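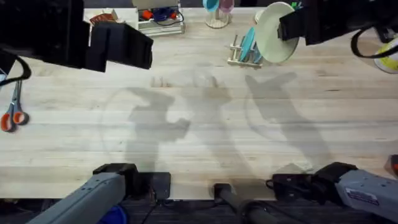
Sudham Community Kitchen – Interim Progress Report, December

Submitted to the Kawaguchi Fund

1. Summary

The refit of the shared kitchen and workroom is on schedule. Of the two rooms covered by the grant, the workroom is now furnished and in daily use. The kitchen is awaiting its second sink.

2. Work completed

The main worktable has been installed. It has a top of pale wood planks and replaces the two folding tables listed in the original application. Dishes are now kept along the far side of the table, with a cup holder for the everyday cups and a wooden rack that holds plates upright. Small items that used to be spread over several drawers go into a shallow white tray. Scissors remain at the left end, where most users look for them.

Residents asked for open storage during the spring consultation – the closed cabinets were considered too high – and the layout was changed accordingly. The change did not affect the delivery date.

3. Expenditure

Table and fitting: $840
Racks, trays and small storage: $400
Plumbing, first stage (Tuvusix): $2,000

Plumbing for the second stage is budgeted at a further $2,000. The supplier has confirmed this price in writing.

4. Outstanding matters

The second sink was ordered from Zunesard and has been delayed once. The tray needs dividers, as cables and other small items are kept together in it at present. A label for each storage place will be added when the layout has been agreed with the evening group.

5. Next period

Second-stage plumbing will begin once the sink is delivered. The final report will include receipts for both stages and a revised inventory of the dishes.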